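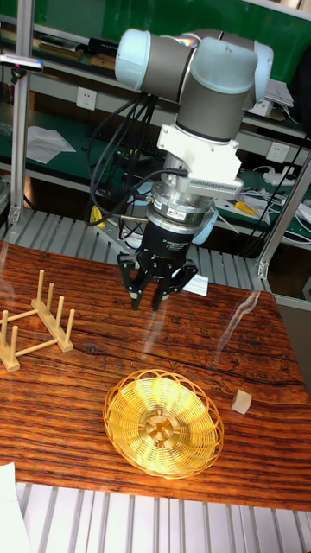
Table with the peg rack at left, knots and cracks showing.

Dec 10, 2022

Vosberg table, finish check. Went over the top with a lamp first thing. Grain is strong on this one, wavy, runs lengthwise, cracks go the same way. Varnish has good shine right of center. Maybe too good, glare makes it hard to read the surface there. Try the lamp lower next time.

Cracks: filled 3 of the deeper ones in April, the rest left open. Fingernail still catches on one near the back edge. Not going to chase it, but no wet stuff parked on it until it gets another coat. Plan is 200 on the rough spots, then 400 between coats. Out of 400, check the Stokus drawer before ordering more.

Dish rack. Light wood, two bases w/ crossbars, pegs up from both. Keep it at the left end. One peg on the back base turns if you twist it, glue it. Shorter pegs at the front are OK. Tried the Nyitrai plates in it, the big ones lean and touch, side plates sit fine. Might skip every other peg for the big ones. Dowel for a spare set: 8 mm, too thin I think, measure agian before cutting.

Rack bases need felt. They'll scratch the varnish if anyone slides it. Lift, dont drag.

To do
felt
glue the peg
400 paper
ask Trurkby if they want the second rack same size or longer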